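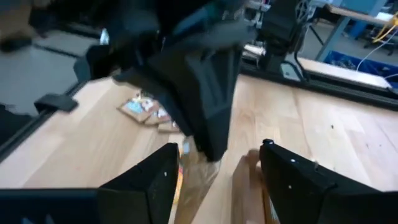
Two arms, one tabletop: packets on the wood during a teaching session at the Tutulo workshop.

The hardest thing about teaching a robot to handle small packets, the people at Tutulo will tell you over their second coffee, is learning to slow down yourself. Most of us have been picking up wrappers and snack bars since before we could talk, and we do it with a kind of cheerful carelessness, pinching and nudging and changing our minds halfway. A robot learning from a person picks up every bit of that. If you dither over a packet, the arm will dither too.

I spent two mornings at the workshop in June, in a long room with a gray floor where the tables are built of pale wood and edged with black rail so that arms can be bolted on wherever they happen to be wanted. Tutulo is a small outfit. It makes its living helping food packers and mail-order warehouses with the awkward jobs at the end of the line, where goods come in soft, shiny wrappings that slide over each other and fold up when you touch them. Cardboard boxes, I was told with some feeling, are a vacation.

There are two ways to show an arm what you want, and the workshop uses both. The first is to take hold of it and move it yourself, the way you might guide a child's hand around a pencil. You switch the motors to a soft setting, grasp the arm near the wrist and walk it through the job. I was allowed to try, and I can report that it is oddly companionable work, a bit like dancing with somebody very polite and rather heavy. The second way is remote control. You sit at a separate set of handles, squeeze and turn, and the arms on the table follow along a moment later. For a job that needs two grippers working close together, remote control wins, because your own elbows stay out of the way.

The lesson on my first morning was a sorting task that the team calls Ellach, after the street where the first customer to ask for it had its packing room. Packets are scattered on the table, some brown and flat, some in clear crinkly plastic, and the operator has to bring them together and line them up without crushing anything. It sounds like something you would give a bored nephew on a rainy afternoon. Then you take the handles, and the packet you were so sure of slips out from between the fingers – and slips again – and you begin to have a great deal of respect for the operators, who can keep at this for hours and still be pleasant at lunch.

A new task usually starts with 200 demonstrations. Each one is recorded from beginning to end, the movements along with the view from the small cameras on the arms, and afterward somebody goes through the lot and throws out the poor ones. On the batch I watched being reviewed, 141 were kept. A fumble doesn't always mean the bin, mind you. If the operator loses a packet and calmly goes back for it, that recording may be worth more than a clean one, as the arm will certainly lose packets of its own one day and had better have seen what to do next.

The handles came from Metwally, a workshop across the river that builds them in small numbers, and they have been altered so often since that I doubt their makers would know them. The grips are wrapped in bicycle tape. One operator likes the trigger stiff and another likes it loose, and there is a little screwdriver on a string so they can trade places without an argument. Sessions run 30 minutes and then everyone has to get up, a rule that came in after a stretch of very sore thumbs.

On my second morning I was given a turn of my own with the handles, and I managed 19 demonstrations before my hands gave out. I am told that a few of them were usable, and I was prouder of this than I would have expected. The next job on the list is called Velimov and involves bags that have to be held open with one gripper while the other drops something in. The operators were already practicing for it when I left, leaning toward the table with their tongues between their teeth, and the kettle had just gone on again.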